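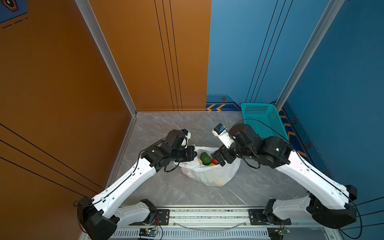
橙色与蓝色墙板，灰色大理石纹地面

柑橘季开始了

十一月的Drumbridge，早上出门已经要戴围巾，可我一点也不抱怨，柑橘又上市了！从现在到开春，这份通讯的“厨房角”大概会一直带着橘子皮味，请各位多包涵（也请多来信）。

先报喜。上一期征集“家里怎么吃柑橘”，收到109封来信，比番茄那次热闹太多了。我花了两个晚上读完，边读边流口水，冰箱里的橙子也跟着少了一半。有人用橘络泡茶，有人拿柚子皮炖肉，还有一位读者寄来了外婆手写的金橘蜜饯方子，字迹漂亮极了，下一期一定登。

来信里问得最多的还是挑选。我的办法很土：掂。同样大小的两个果，拿在手里更沉的那个，水分多半更足。皮要有弹性，按下去软塌塌的就放回去。颜色倒不用太在意，有些品种皮上带点青，里面照样甜。果蒂还绿着、没有干缩的，通常摘下来不久。

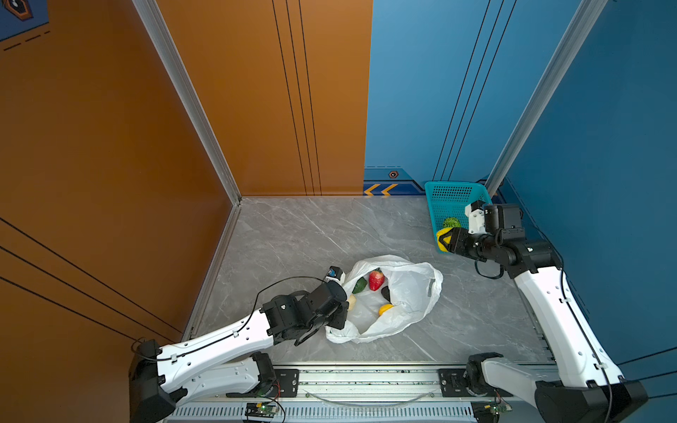
橘子买回家，要不要先洗了再存？
先别洗，吃之前再洗。表皮带着水汽容易发霉，买回来摊开晾一晾，把碰伤的挑出来先吃掉，其余的放在阴凉通风处就好。

顺便说说Kirkovine果园。Zorica Spahić在那里种了将近2000棵果树，今年的早熟蜜橘个头偏小，味道却浓得惊人，我站在树底下一口气吃了四个！她教我剥皮前先把橘子在掌心里轻轻滚几圈，皮会松很多，带孩子的朋友尤其值得试试。果园的市集摊位早上八点开张，想要带叶的枝条得赶早。

Hiu-tung Chow则来信讲陈皮。她家的做法是三刀开皮，翻过来晒到干脆，再装罐收着，每年天气好的时候拿出来透透气。她手上最老的一罐，是搬家那年晒的，煮红豆沙时放一小片，满屋子都是那个味道。我照着晒了一批，第一天就忘了收，夜里被露水打得软趴趴的，只好重来。 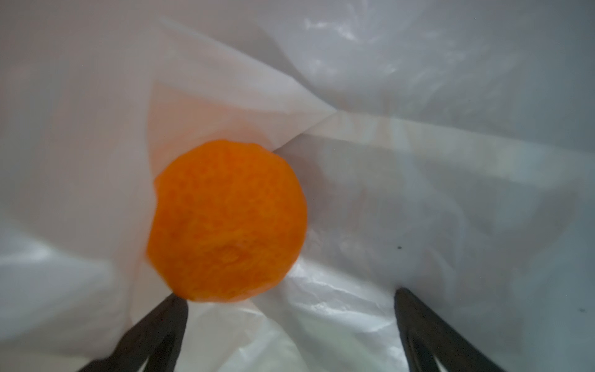
晒皮剩下的果肉当然不能浪费。我最近迷上了一道极简单的橘子沙拉：果肉横切成薄片，去籽，铺在盘子里，撒一点粗盐、几圈紫洋葱，淋橄榄油，再磨些黑胡椒。放上十分钟再吃，盐把果汁带出来，和油混在一起，拿面包蘸着吃简直停不下来。家里有薄荷的话也撕几片进去，茴香头切丝也很搭。

熬果酱的朋友再等几周，苦橙还没到。去年合熬的那一回，我们装了126瓶，今年锅已经借好了，空瓶还差40个，家里有带盖玻璃瓶的，洗干净带来就行，大小不限，盖子不生锈最好。

下期写柚子，欢迎继续来信，尤其想听听大家怎么对付那层厚皮。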